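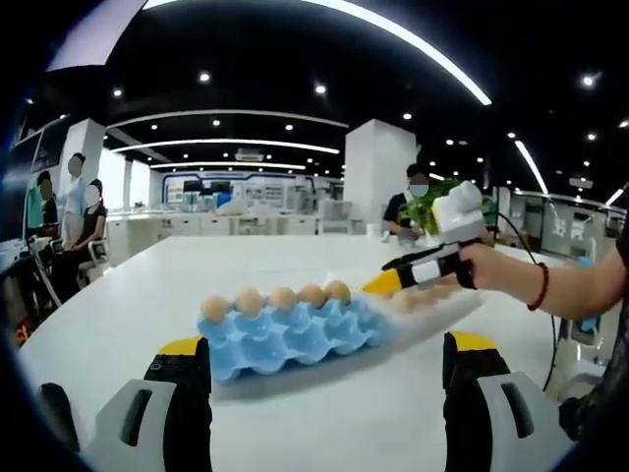 One student last term asked why a store would ever sell something below cost. The short answer is that the loss is small and the rest of the basket pays for it.

Unit 8: Pricing in grocery stores

Terms: loss leader, margin, unit price, price point.

A loss leader is an item sold at or under cost to bring shoppers in. Milk and bread are common picks.
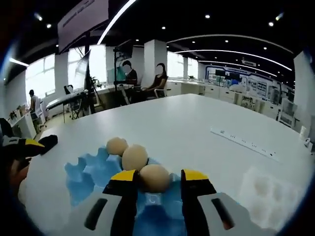 Margin is the part of the selling price left after the store pays its supplier. If Zatoveo buys a jar for 80 cents and sells it for a dollar, the margin is 20 percent.

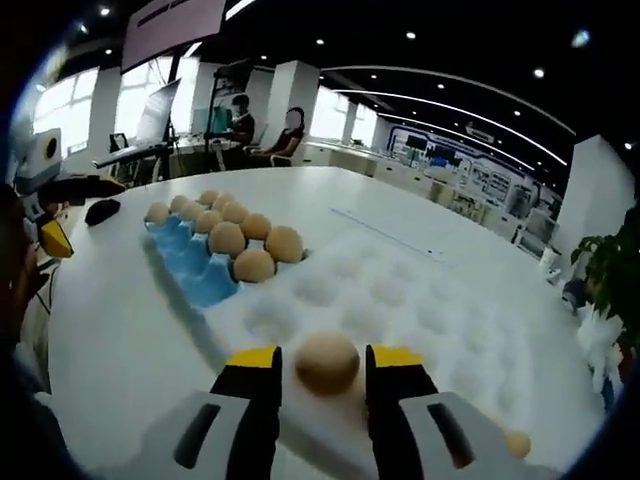

Unit price lets you compare packages of different sizes. Divide the price by the number of units or ounces. Brown eggs like the one over the white foam tray are priced per egg this way. Do the same for the Brivent soup labels on page 13.

Read the Khattak case before August.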